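2021-11-22, Dekine cell, sim side

Started the day on the two-arm model again. Mimoza Begović reported in October that the wrist views had drifted from the head view after the last rig update, so I went through all the mounts in order before touching anything else. Loaded the brick room with the long table, since that is the one she used. Seed 723, arms in the start pose, both grippers open.

Head view first. Left and right grippers both come up either side of the table, with the teapot near the front edge between them.

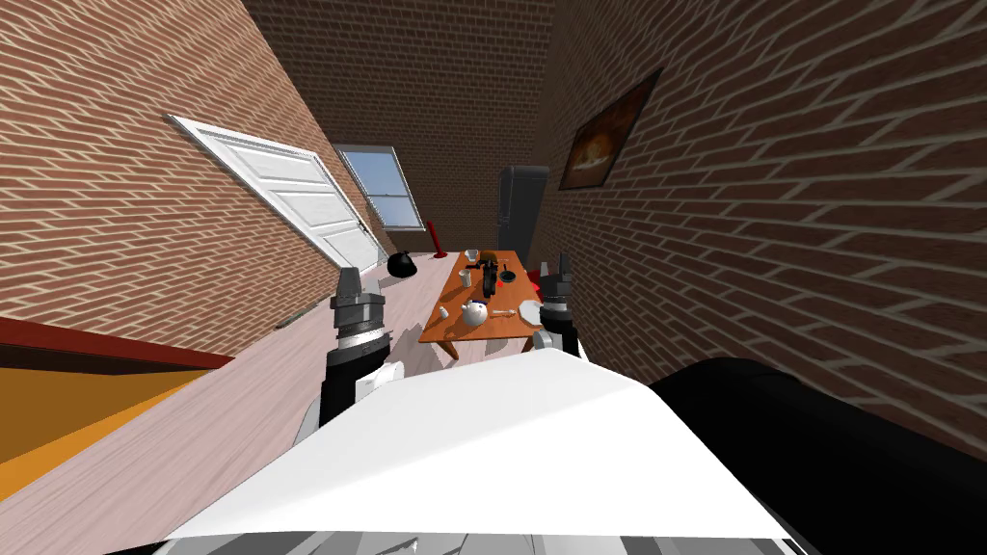 Pan and tilt values match the sheet from Vedum, so I left the head mount alone. The offsets for the wrists were another matter. Somebody had typed the left one into the right one's block and the file loaded without complaint. I put the old values back, saved as a new revision and restarted the sim. Load time was 82 seconds, same as before.

Wrist checks, done with nothing held:

1. Open the fingers fully and look for even spacing from the gripper body. The black area beyond the end of the wall is background with no geometry in it, so ignore it when judging exposure.

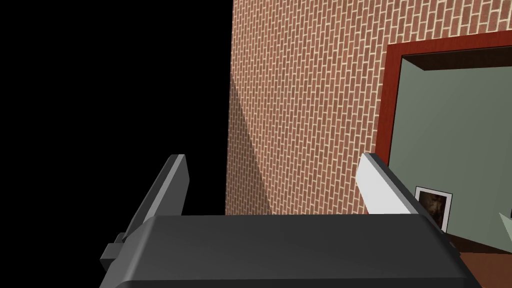 2. Compare the shading on the two inner finger faces. It changes a lot with the light and is not a fault in the mesh.
3. Drive the wrist through 8 steps and back to zero. The gripper body must stay put at the bottom of the view.
4. Repeat for the other arm.

Step 3 failed once, by 2 pixels, then passed after I cleared the cached transforms. Tihomir Janevski had the same thing on the Alska cell and clears them every time now. I have added it to the start script.
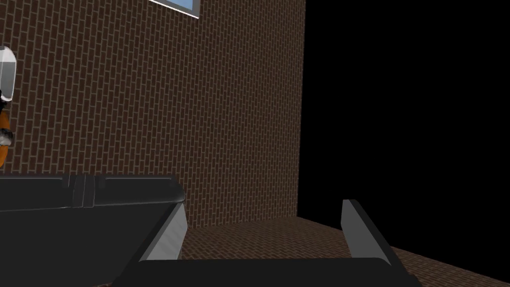

*Wrist view, fingers open, brick wall and floor beyond.*

Still to do: copy the revision over to the Dervishi machine, and ask Mimoza to rerun her comparison with the same seed.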